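Week 5 handout: keeping session notes in school-based counseling practicum
Wed 23 February

Read this before your next placement day. It replaces the two-page sheet given out at orientation. The parts on storage and release still apply as written there.

## 1. What counts as a session note

A session note is the record kept for each contact with a client in which counseling took place. Contacts that do not count as sessions (a hallway greeting, a scheduling call with a parent, a teacher stopping you at the door) go in the contact log. If a hallway exchange turns into something clinical, write a note and mark it *unscheduled*.

Three kinds of writing are kept apart in this course:

| Record | Who may read it | Where it is kept |
|---|---|---|
| Session note | Site supervisor, course supervisor, records staff | Client file |
| Contact log | Site team | Site office |
| Process journal | You and your course supervisor | Course folder |

Most errors in last term's files came from mixing the first and third. Your reactions to a child, your doubts about a technique and your reading of the parent's tone belong in the journal. Use initials only in the journal, and do not name the school.

## 2. The four fields

The form used at the Trundesthorpe site has four fields. Other sites use other labels, but the content maps across.

**Presentation.** State how the child arrived and what they reported. Quote short phrases exactly. "Said he was 'done with everybody'" is usable. "Seemed fed up" is weaker unless you add what he did or said that led you to write it.

**Activity.** State what took place in order. For play-based sessions, record the materials the child chose, any theme that repeated, and any limit you set. Do not interpret here.

**Assessment.** State what you make of it, tied to the goal in the plan. Use tentative verbs: *suggests*, *is consistent with*. One session rarely supports more than that. A child who buries a figure in sand may be working on loss, or may like burying things.

**Plan.** State what happens next, who does it and by when. "Continue" is not a plan.

## 3. Worked comparison

The two entries below are for the same session with a second-grade client, goal 2 (naming feelings before leaving the group).

*Entry A*
> Client was in a bad mood and played aggressively. We talked about feelings and he did great. Continue.

*Entry B*
> Arrived with teacher, head down, did not answer greeting. Chose puppets. The wolf puppet bit the other puppets; this repeated until the cleanup warning. Counselor reflected: "The wolf is really mad." Client said, "He's mad cause they left." One limit set (puppets are not for hitting the counselor), accepted on second statement. Use of "mad" with a reason is consistent with early progress on goal 2. Plan: counselor to ask teacher before next session whether client has used feeling words in class.

Entry B takes longer to write. It also lets a different counselor pick up the case, and it would make sense to a parent who asked to read it. Note that "aggressively" has been replaced by the behavior, and "did great" by the words the client used.

## 4. Timing

Write the note the same day. If that is not possible, enter the date of the session and the date of writing on separate lines. Do not backdate.

The practicum allows 10 minutes between sessions for this purpose. Students who take a full caseload on one day tend to use that time for moving children between rooms, and then write every note at the end of the afternoon. Medeiros and Pimentel reviewed this pattern in their site report and recommended a cap on back-to-back sessions. The cap has been adopted at the two Kosta Street placements and is under discussion elsewhere. Until it reaches your site, jot keywords on the session sheet, complete the note after dismissal, and shred the sheet.

## 5. Abbreviations

Use only those on the list in the course folder. The common offenders:

- *SI* has been used for both suicidal ideation and sensory integration. Write both out.
- *DV* is to be written out in all cases.
- *Ct* for client is allowed. *Pt* is not, as sites do not use the term patient.
- *WNL* (within normal limits) is allowed only if you state what was checked.

## 6. Risk content

Any statement about harm to self, harm to others or harm by others changes the procedure.

1. Tell the site supervisor in person before the child leaves the building.
2. Write the child's words exactly, and your question that came before them.
3. Record the time you told the supervisor, and the name of that supervisor.
4. Complete the session note before you leave the site.
5. Inform your course supervisor the same day.

Do not investigate. Open questions ("What happened then?") are acceptable while the child is talking. Leading questions may damage later interviews. If a report to the state is required, the note records that it was made, by whom and when; the report itself is filed separately.

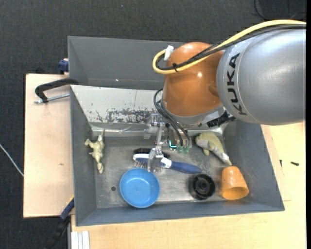

## 7. Corrections

On paper, draw one line through the error, write the correction beside it, and add your initials and the date. Correction fluid is not permitted. In the electronic system, use the addendum function. An addendum should say what it corrects and why it is late, if it is late.

Notes are not rewritten after a parent or attorney asks for them. If you find an error at that stage, tell the supervisor and add nothing.

## 8. Supervision review

Each student submits 12 notes for review during the term, chosen by the supervisor. Ilaria Morelli reviews the elementary placements and Lewis MacAulay the middle school placements. Notes are returned with one of three marks: *accept*, *amend*, *discuss*. A note marked *amend* is due back within 14 days, by addendum where the original has already been signed.

Reviewers check the following:

- Is every quoted phrase attributed to a speaker?
- Does the assessment refer to a numbered goal?
- Are other children left unnamed?
- Does the plan name a person and a time?

The third item deserves attention in group work. A note in one child's file must not identify another member of the group. Write "a peer" throughout, even where the note becomes awkward to read.

## For next class

Bring one de-identified note of your own and be ready to trade it with a partner. Read the Stępień chapter on records in small schools, sections 1 and 2 only. Questions on the electronic system go to Ismael Bittencourt, who also has the login forms for students starting placement in April.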